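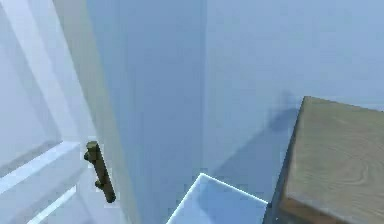
By Ivars Kairys | Clandier kitchen cell | Setup and upkeep

Clandier is the simulated kitchen cell we use for arm motion checks before a job goes to the physical cell at Tandley. It has one arm, one run of counter, one door and a set of loose props. The renders on this page go with the January rebuild notes, and the text covers the parts of the setup that drift or break most often.

Door side. The pull bar is the grasp target for every door job. Its collision shape is a capsule plus one small shape for each standoff post. The first build used a single box around the whole handle, which filled the gap between bar and door and made a hooked grasp impossible. If the handle asset is swapped, rebuild the shapes by hand. The auto-fit tool will put the box back.

The hinge joint is set with damping 10 and no spring. Check the axis after any change of scale on the door, since the importer moves the pivot to the center of the panel and the door then turns through its own jamb. The symptom is a door that shakes when the job loads and settles slightly open. Reset the pivot, save, reload, and run the empty job once before putting the arm back in.

The wood-grain top near the door is a static body. Leave it that way. Someone at Opoku made it dynamic to test a push task, and it walked across the floor over a long run because the contact offset was larger than the gap under it. The offset has been corrected. The body type stays static regardless.

Textures on this side are the low set. The walls have no texture at all, and the blur does not affect contact results. Do not raise the render quality to debug a contact problem. Turn on the collision overlay.
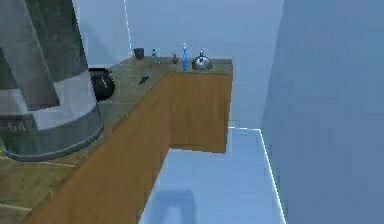
Page last changed: Tue 4 August

Counter side, with what appears to be part of the arm in gray at the left and the props on the green top. The black pot sits near the front edge, with the smaller items along the back wall.

Arm base. The mount is fixed to the world, with no joint between it and the cabinet. Enter the base offset in the cell file only. It used to be in the arm file as well, and the two values were added together. If the arm loads high or buried in the counter, look for a second offset before touching the calibration.

Joint limits come from the Clestetetti table, revision 33. Earlier revisions have the wrist limits in degrees, and the loader reads them as radians without a warning. A wrist that spins freely on load is almost always this.

Props. All of them load from prop list 318. Each one starts a small distance above the counter and is allowed to settle for 200 steps before the arm is enabled. Shorter settling leaves the round-bottomed items rocking, and the first grasp of the run will be logged as a slip.

The counter friction value is shared by every prop. To change it for one item, override it on the item and write the override in the list. Do not edit the counter material.

The silver kettle has a separate mesh for the lid knob. After a mesh update, confirm that the knob is still parented to the lid. A detached knob falls through the kettle body during settling and can push it off its start pose.

Routine after any edit to the cell:
Load with the arm disabled and let the props settle.
Compare prop poses with the saved start file.
Swing the door through its full range with the joint slider.
Enable the arm and run the home move.
Save the cell file under a new revision. Do not overwrite.

Open items: the door latch has no model yet, so the door is held shut by a position lock that the job script has to release. Changes to the lock go in the script header, next to the cell revision.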